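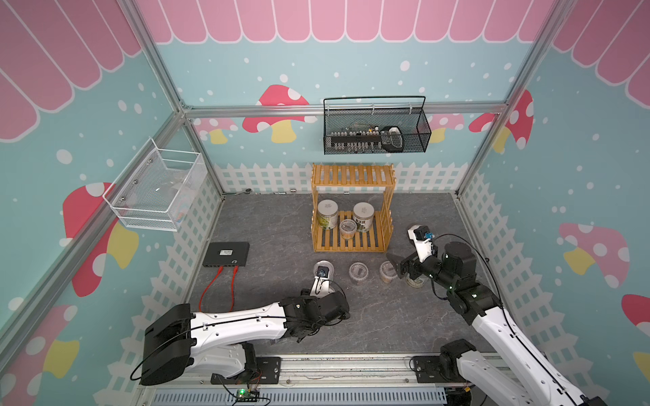
Tuesday, March. Two-arm shelf task, second batch, running on from this morning. The total stands at 291 episodes and I am still not convinced that 291 is the right thing to be counting. Going by the log we have plenty of "container to lower shelf". Going by what I remember of driving them, we have the same easy reach over and over. Take the clear round container on the left side of the floor: the left gripper comes down over it with the fingers at the rim, the right arm minds its own end by the third tub and the can, and the cans with pale lids are already sitting on the lower shelf. I must have driven that approach from the same side all morning without meaning to. If the policy learns anything from it, it will learn my habits.

Shoaib Abbasi disagrees. His view is that 291 is small, the net will sort it out, and variety comes by itself once you have enough. Perhaps. The Karkanbridge people said the same last year and ended up with something that would open and close beautifully over a bare patch of floor. Asked Shoaib what number would change his mind and he said he'd know when he saw it. Noted here so I can quote it back to him.

Clear plastic: I want to be careful about what we claim. The wrist cameras get close enough to give a rim and some glare. The fixed view from above gives a faint circle on grey marble, and the veining in the marble doesn't help. When I drive I can look up and see where the tub is. The policy gets only the camera streams, so some of my good grasps use knowledge that isn't in the data. Shoaib says this applies to every set anyone has ever collected. True, and I don't find it comforting.

Test I'd like to do before anyone trains on this: hold out every episode with a clear tub in a position we haven't used, and train on the remainder. Not a random split. A random split here is close to testing on the training set, given how little moves between one reset and the next.

Resets. The sheet says "scatter objects freely". What we do is put them down in a loose row across the middle, within easy reach of both arms, with labels facing us because that's how a hand puts a can down. I tried reading positions off a randomised list for 10 episodes after lunch. Slower, and duller, and four of those had to be thrown away when an object landed where neither gripper could get at it without leaning on the shelf. I'd still keep doing it. The six that survived look different from anything else in the log.

Changed the objects over at the break. Added the tins with pull-ring lids and the roll of packing tape, took the smaller cans off the shelf.
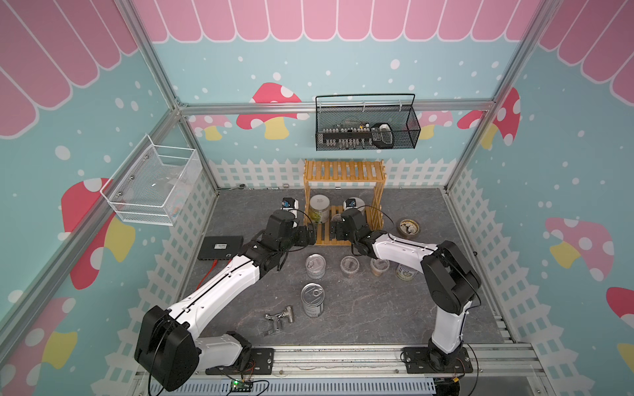 The thing that bothers me most is the handover rule. We decided in Umville that the left arm takes anything left of the shelf and the right arm takes anything right of it, and that in the middle the driver chooses. The driver's choice isn't written down anywhere. I go left by default, Shoaib goes right, and the episode file doesn't store who was driving. So for a tin in the middle the examples disagree with each other for a reason the policy can't see. I expect dithering there. Shoaib expects it to pick one and get on with it. We have a cup of tea riding on this.

Have asked Nair to add a driver field to Flesport. Was told it could go in the free-text note. The free-text note is blank for nearly everything, including mine, so I can't complain very loudly.

Things to sort out:

Both grippers at the front corners of the shelf at the same time is too tight. Wrist camera cables have loops that stick out further than you think. No contact that I know of, but I was driving as though there would be, and slow nervous driving is going into the data too.

Success label. At the moment it's whoever is driving, pressing a key. I pressed yes today on a jar that was on the lower slats but not where I'd aimed. Shoaib would have pressed no. Either is fine if we both do it. Proposal: on the slats and let go of means yes, no matter how ugly. He hasn't agreed yet.

Failed attempts. We delete them. I'd like to keep them, marked, particularly the ones where I missed the rim and went back for it. Those recoveries are the only part of the day I'd call informative.

Open tins with the lid still hanging on: the right way to grasp these hasn't been decided. I went in across the body each time, below the lid. Please do the same or tell me why not.

Target for tomorrow is another 40. I'd take 40 from the randomised list over any number of the other sort, even if it eats the whole day. If the list is still giving unreachable spots, trim the corners behind the shelf before starting, and write down that you trimmed it.

Held-out split to be made before the next training run. I'll do it myself first thing. Shoaib, please don't start the run overnight.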